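Mukik bench cell: setup and care notes

Last revised Aug 26, 2025, by Szu-yu Au

Welcome, and thank you for reading this before touching the arm. These notes travel with the Mukik recordings so that anyone opening the data can see how the cell was kept, and they also serve the next person who has to tighten something at the end of a long afternoon. I have tried to write them the way I would explain things if we were standing at the bench together, so please forgive the wandering.

What is in this folder

notes/ - this file and the wiring sketch
calib/ - camera calibration files, one per lens change
episodes/ - the recordings, sorted by object
log.txt - the service log, newest entry on top

The cell

Mukik is a single arm on a table with a two-finger parallel gripper and a small camera at the wrist. The arm is bolted to a steel plate that came over from Harnivgate when we moved rooms, and the plate is bolted to the table frame. Please leave those bolts alone unless you have Sheila Rowbotham or me with you. We spent most of a week in February getting that plate level, and I would dearly love not to do it again!

The controller sits under the table on the Courtois shelf (named after the old cabinet it was cut from, in case you were wondering). Power for the arm and power for the camera are on separate switches. Turn the camera on first, wait for its stream to come up, then turn on the arm.

Starting the cell

Walk once around the table and look for anything leaning on the arm. Release the stop button, home the joints, and let the gripper open and close a few times with nothing between the fingers. It should move freely and sound the same in both directions. If it chatters near the end of its travel, stop there and go to the gripper section below.

Run dastska-check from the home folder. The Dastska tools will compare the joint positions with the saved ones and print a short table. A difference of 2 ticks or less on any joint is fine. Anything more and you should home again, and if it comes back the same, write it in the log and come find one of us.

Looking after the gripper

Most of our repairs happen here. The fingers ride on rod linkages, and the pivots work themselves loose little by little. We check them after every 40 episodes, or sooner if a pad looks crooked. Cut power to the arm before you put a driver anywhere near the fingers - I know it feels slow, but do it every time.

Snug each pivot until the side play is gone, then back off just enough that the finger still swings under its own weight. Sheila has a much better feel for this than I do, and her advice is to do one side completely and then match the other to it by hand. Wipe the pads with a dry lint-free cloth. If they have gone shiny, swap both, never just one, and note the change in the log.

Checking the wrist view

After any work on the gripper we open the fingers wide and put something upright on the table, off to one side, so we can judge the view before recording again. You want both fingertip pads showing, and enough open table between and beyond them to see what you are reaching for. A pale bottle on the white table is a good hard case, with so little contrast at the base. 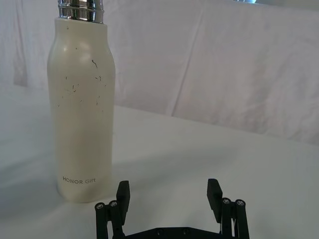 Once you are happy with the view, lock the exposure and run the calibration script. It takes 100 shots of the printed board and takes its sweet time over them, so this is a nice moment to make tea. Save the result under a new name in calib/ and leave the older files where they are, since earlier episodes still point to them.

Known troubles

The wrist cable snags if joint five is turned fully one way. There is a loop of slack tied back for it, so please retie the loop if you ever undo it.

Episode 11 in the bottles group was recorded before a loose pivot was found. We kept it and marked it in the log, and you may want to skip it for training.

The backdrop fabric creases easily. We smooth it now and then but don't iron it, so the folds will differ from one session to the next.

Questions and corrections are very welcome. Leave a note in log.txt with your name and either Sheila or I will pick it up.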